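Police have my stolen bike and won't give it back. How long can they hold on to it?

Posted 27 April 2019 in Crime, Police and Courts

My bike was stolen out of the shared garage at my building in Forent at the end of winter. I filed a report, got a case number ending in 2488, and assumed that was the last anyone would ever say about it. Then an officer called to tell me they had found it. A man had been arrested over a string of garage break-ins, and my bike was in a storage unit he'd been renting out on Negri Road, along with what I gather was most of the sporting equipment in the county.

Great news, I thought. I got a ride to the station with my lock and my helmet, like an idiot, planning to pedal home. The person at the window was very nice and told me the bike was evidence. I asked when it would stop being evidence. She said that would be up to the detective. The detective's voicemail says to leave a message, which I have now done often enough that I've started giving it little updates on my life.

It has been 63 days since they found it. I've been to the property room window twice, and the second time I could see it. It was leaning against a wall with a paper tag on the handlebars. I said "that's my bike" and the guy said "yep."

It's a Stestex commuter, not fancy, but it is how I get to work and the bus adds most of an hour each way. The case apparently has a hearing in August, and somebody hinted that I might have to wait for that, and then for whatever comes after that. I have the receipt and the serial number. No one is disputing that it's mine. My renters insurance is with Brevon and they've gone quiet too, on the grounds that it isn't technically missing anymore.

Is there some form? A person whose job this is? Or do I just visit it through the window until one of us rusts?

handlebar_moustache

mostlygary

Happened to my brother in law with a chainsaw. He got it back but it took forever. They can keep it as long as they want basically, it's the law. You'd be better off buying another bike. If you go down there and make a fuss they'll only put you at the bottom of the pile.

Also check with your insurance.

handlebar_moustache replied: I did mention the insurance.

mostlygary replied: Then check again. That's what he did with the chainsaw and they paid for a new one, so he ended up with two. He doesn't even have trees.
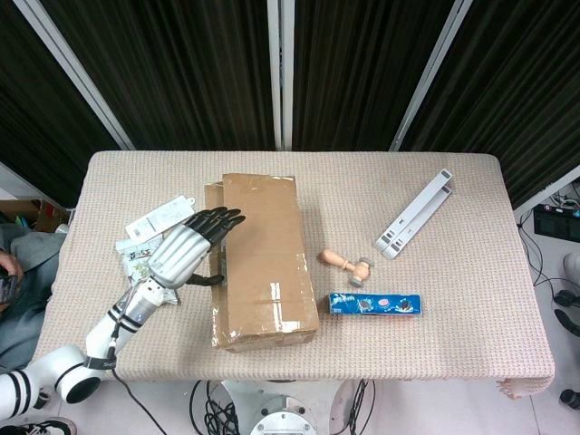
Tiziana Costa

Gary's half right, in that it can take forever, but "as long as they want" isn't how it works in most places and you don't have to sit there. I did this over a stolen cello, so I have some experience of being told "yep" through a window.

First thing, stop calling the detective. I know that sounds backward, but once someone has been charged the detective often can't release anything without the prosecutor's say-so, and will quite happily let you believe otherwise by not picking up. Call the prosecutor's office for your county and ask for the victim advocate or victim services. Most offices have someone, even if the title varies. Give them the case number and the name of the defendant if you know it. You are a victim in the case, which feels like a big word for a bike, but use it. It gets you a call back.

Then ask for an "early release of property" or a "property release." In plenty of states the police can photograph the item, write down the serial number, have you sign something saying it's yours, and use the photos in court in place of the thing itself. They do this all the time with cars and groceries. It sometimes needs the defense lawyer to agree, and the defense lawyer usually doesn't care about your bike either way. If they won't agree, the prosecutor can ask the judge.

Put the request in writing. Keep it to one page. Mine said who I was, what the item was, the case number, the serial number, a copy of the receipt, and one sentence about why I needed it before the trial. For you that sentence is the commute. I left out the paragraph about my feelings, although it was a very good paragraph.

If the advocate says no, or says nothing for a couple of weeks, you can usually file a motion for return of property with the court clerk yourself. The clerk can't give you legal advice but can tell you whether there's a form and what it costs. Mine was $24 and took one short hearing, at which the judge asked me if I could prove it was my cello and then looked alarmed when I offered to play it. If your county has a legal aid office, have them read the motion before you file. Rules differ a lot from state to state, and I'm a music teacher.

Two smaller things. When they do release it, there is often a deadline for picking it up, and after that it can go to auction. The notice goes to the address on the police report, so if you've moved, tell them now. And ask what hours the property room keeps. Ours was open 4 hours a week, at a time when every working person in town was at work.

On Brevon, ask them in writing whether they'll cover a rental or loss of use while it's being held. Mine said no, but they said it within a day, and after the month I'd had that felt almost romantic.

handlebar_moustache replied: This is incredibly helpful, thank you. I called the prosecutor's office on my lunch break and there IS a victim advocate, and she picked up the phone. I was so unprepared for that I forgot the case number. She's emailing me the release form.

Tiziana Costa replied: Good! Send it back the same day and keep a copy.

pedalpusher_jo

Agree with Tiziana. Only thing I'd add is to ask for a look at the bike before you sign for it, and take your own photos at the counter. I signed first and found out in the parking lot that mine had no front brake. Whether the thief took it or it went missing later, I'll never know, and once I'd signed there wasn't much interest in the subject. Bring a pump too. Roughly every bike in that room has two flat tires.

mostlygary replied: chainsaw was fine btw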